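Moncrieff Lighthouse Station Opens Its Doors to Overnight Guests

Atmont turns the former fog signal house and keepers' quarters at Skorcombe into a small hotel 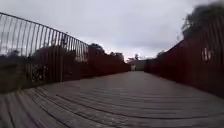

What exactly can guests book at the Moncrieff?
Guests can book one of the rooms in the old keepers' quarters, the fog signal house (which sleeps a family), or, for those who don't mind a good many stairs, the single room just beneath the lamp.

SKORCOMBE – After a long stretch of planning, sanding, painting and waiting for the right window glass to arrive, Atmont is delighted to announce that the Moncrieff, a hotel in a working lighthouse station, will welcome its first overnight guests this August. Bookings open on Monday at 9 a.m.

The station was built in 1878 and was home to three keepers and their families for much of its life. When the light was made automatic the families moved away, and the houses were used for storage, then for summer art classes, and then for nothing much at all. The lamp itself never stopped. It still turns every night, and guests in the upper room will be given very good curtains.

"I first came up here on a wet afternoon with a borrowed flashlight and a sandwich, and I stayed until it got dark," said Alistair Yule, founder of Atmont. "I remember thinking that people ought to be able to wake up in this place. It has taken us a good deal longer than I promised my family it would, but I walked through the bedrooms last week with all the beds made up and I was as happy as I have ever been at work."

The Moncrieff can sleep 28 guests when every bed is taken. Rooms in the keepers' quarters have kept their old fireplaces, their deep window seats and, in most cases, their slightly sloping floors. Each one has its own bathroom, tucked in wherever the thick walls would allow, so no two are laid out the same way. The head keeper's room has the largest bed and a bathtub under the window. The assistant keepers' rooms are smaller and snugger, and several of the people who have worked on the project say those are the ones they would choose.

The fog signal house was the hardest part of the job. The old air tanks were too large to take out through the door and too handsome to cut up, so they have stayed where they were, and the kitchen table now sits between them. Two bunk beds have been built into the former coal store, and there is a double room at the back.

Breakfast is served in the old oil store, at one long table. There will be porridge, eggs, smoked fish, toast and plenty of coffee, and anyone heading out early can ask the evening before for a packed breakfast. Dinner is offered four nights a week, and on the other nights the staff will happily call ahead to the restaurants in Skorcombe.

Much of the furniture was made for the hotel by the Erkumine workshop, which also repaired the original shutters and the curved cupboards in the tower. The cupboards gave everyone some trouble – there is not a straight wall in the tower to hang anything on – and guests are warmly invited to open them and have a look at the joinery.

Opening rates start at 200 dollars a night for an assistant keeper's room, breakfast included. The fog signal house is 400 dollars a night for the whole building. Children are welcome everywhere except the lamp room, where the stairs are steep and the last part is more of a ladder. Dogs may stay in the fog signal house by arrangement.

People who live in Skorcombe are invited to come and see the rooms before the first guests arrive. Tours will leave from the front door of the keepers' quarters, with tea afterward for anyone who would like to stay and talk, and Atmont would be especially glad to meet anyone with family stories, letters or old photographs from the station's early days. A small shelf in the sitting room has been set aside for them.

About Atmont
Atmont restores unusual old buildings and runs them as small hotels. The Moncrieff is its first lighthouse.

For room details, interviews or a visit to the station, please contact the Atmont press desk.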